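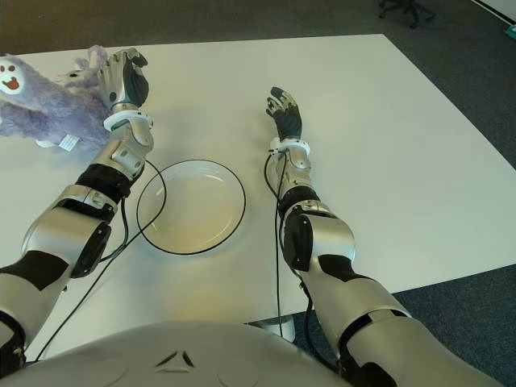
Lokeck: A New Reader Magazine for an Old Website
Project report, Digital Publishing, second-year group

What we set out to do

Our group of six students spent the semester working on Lokeck, the online magazine that belongs to Bawa, a small publishing house in Truvircombe. Bawa is best known in the area for its printed monthlies on cooking, gardening and family life, and Lokeck has been running next to them for quite a few years now. In that time it has collected 700 articles, and when we first sat down and clicked through them we had a lovely time and got completely lost. There was a wonderful piece on making elderflower syrup filed under Travel, and a guide to school lunches that you could only reach if you already knew its title.

Our assignment was to look at how readers find their way around Lokeck, to suggest a new set of sections, and to try those sections out in a working draft of the site. We were not asked to touch the design, although (as you will see) we couldn't quite keep our fingers off the home page.

How we went about it

We began with a plain spreadsheet. Every article got a row with its title, its current section, the print magazine it first ran in, and a column where we wrote down in our own words what it was really about. It was slow work and it took us well past the date in our plan, but we would do it the same way again. By the end we knew the articles well enough to argue about them over lunch, and we did, a lot.

The old menu had 26 sections. A few of them held only one or two pieces, and Everyday held so many that it had more or less become a second archive. We printed the titles on cards, spread them out in the seminar room and pushed them around until we had groups that made sense to all of us. Some cards moved back and forth for days. Is an article about freezing herbs cooking or gardening? We still don't agree, and in the draft it appears in both.

Next we put a short survey in the Lokeck newsletter and left it open until a Friday evening. We got 265 answers, which made us very happy, since we had been warned to expect only a handful. Most people told us that they come to the site from a search engine, read the one article they wanted, and leave. The ones who stayed longer were nearly always readers of a print edition trying to find something they remembered from an issue they had lent out or thrown away.
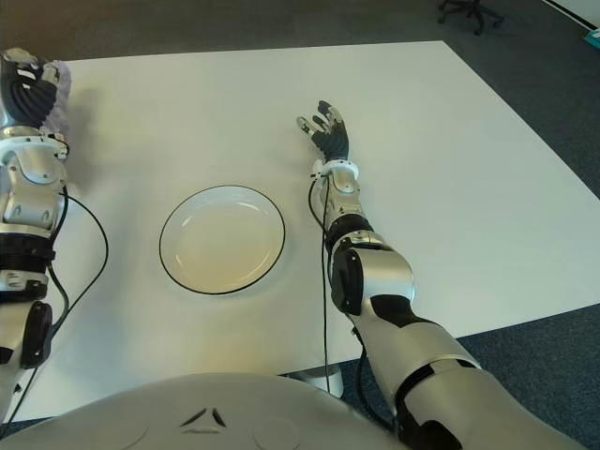
One reader wrote that she didn't care much what the sections were called, as long as she could look up an article by the month it had been in the magazine. In her kitchen, she said, the year goes by issue, and she remembers the plum cake as being in the one with the lanterns on the cover.

We read her answer out loud in our next meeting, and it changed the project more than anything else in the survey. Until then we had thought only about subjects. After it, we added a second way into the archive, a simple list of print issues with the contents of each one underneath. It meant going back to the spreadsheet and filling in a column we had left half empty, and for some of the older pieces we had to ask Bawa for help.

Building the draft

The draft site was put together in Sorkura, the content system that Bawa already uses. None of us had worked with it before. It is friendly enough once you know that a section and a category are two different things, but we did not know that at first, and we lost most of a week's work when we merged what we thought were categories. The editors were very kind about it and showed us where the backup was.

In the new menu there are far fewer main sections, each with a short introduction written by us. We also moved the seasonal articles onto the home page, so that in December a visitor sees baking and candles before anything else.
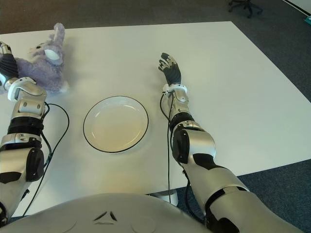 What we learned and what is left

The editors tried the draft for an afternoon and found most of the pieces we asked them to look for. They liked the issue list best. They were less sure about our introductions, which they thought were too long, and they were right. We have shortened them twice, and the one for Gardening could still lose a paragraph.

Search is the part we would have liked to get to. At the moment a misspelled word brings up an empty page, and several people in the survey complained about it. We wrote down our ideas in a separate file and handed it over to Bawa together with the spreadsheet and the cards, which are in a shoebox sorted by section.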